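Reading time: 5 minutes

Print | E-mail

October, late, kitchen table

My feet hurt and I've had too much coffee, but I want to get this down before it all turns into one long blur. Day one of the Revo trial at Fidemstead is done! I've been reading their brochure for so long that I could recite it in my sleep, and it was strange to finally be on the floor with the thing switched on and Periklis Katsaros standing beside me with his sleeves rolled up, talking a mile a minute.

For my own memory, then. Revo is the picking package from Politis. You bring your own arm, or they'll sell you one, and they bring the software, the setup visit and a support line that picks up from seven in the morning. What they want us to believe is that it can take mixed returns out of a bin without anybody teaching it each item first. We handle a lot of mixed returns. Golnar Azimi wants a yes or a no from me by the end of the trial, and she wants it on one page, which I've already failed at in my head.

The morning was mostly waiting. A license key had been made out to the Cutisow site and not to us, so Periklis was on the phone for ages while I ate a muffin and pretended to check my notes. Then there was a long business with calibration, which I'd hoped to see properly, but I got pulled away to sign for a pallet and came back to find it finished. I have to ask him to do it again tomorrow while I watch. If we buy this, it'll be our people doing it at six in the morning with no Periklis, and I want to know how bad it gets.

After lunch we got going. 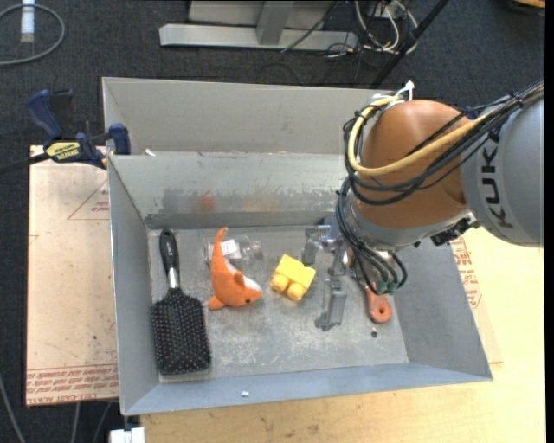
Golnar's one page needs to answer a boring question, and the boring question is what the monthly fee buys us. Politis quoted two plans. The small one covers 1,000 picks a month, and we'd eat through that before I'd finished my first week of e-mails, so really we're talking about the big one, plus the 5 setup hours they throw in. Periklis swears a failed try doesn't count as a pick. I asked him to put that in writing and he said sure, and I wrote down that he said sure. It matters because of the stuff we'd be giving it. A hairbrush lying bristles up is a completely different problem from a plush sea creature with a curvy tail, and a clear bottle tucked behind that tail, on a scratched gray metal floor, is the sort of thing I'd have trouble spotting myself before my second coffee. If every fumble on a bottle like that got billed, the big plan would start looking small too. So, in writing please!

I liked the screen more than I thought I would. The menus are plain, the words are words I know, and the stop button is huge. I did get lost once in the settings and ended up in a page all in abbreviations, and Periklis reached over and closed it without a word, so I guess that page isn't for me.

What I didn't like was the report. You get a long table at the end of a run and it's sorted in some order I couldn't work out, and the export comes out with the times in one column as plain text, so I'll be fixing that by hand all week. I've started a list of complaints and that's number one. Number two is the manual, 46 pages with no index. Number three is that the setup visit is only on weekdays, when our quiet hours are on the weekend. Periklis wrote them all down very cheerfully. He's either a very good listener or a very good salesman - I haven't decided, and I suppose he could be both.

Golnar called on my way home. She asked if I'd buy it with my own money and I said ask me later in the trial. She laughed, but I could tell she wanted something firmer. The truth is I'm leaning toward it, and I'm a little suspicious of myself for leaning after one day, with a nice man explaining everything as we went. Tomorrow I'm going to ask him to go sit in the break room for an hour so I can try running it alone.

Things to bring: the long extension cord, my own mug, a box of the really awful returns from the back shelf (the tangled necklaces, the crinkly bags), and shoes that don't pinch. Also call Cutisow and ask how they got on with the license business, and whether they kept paying after the first few months. I should have done that weeks ago.

Bed now. Alarm's set for 5.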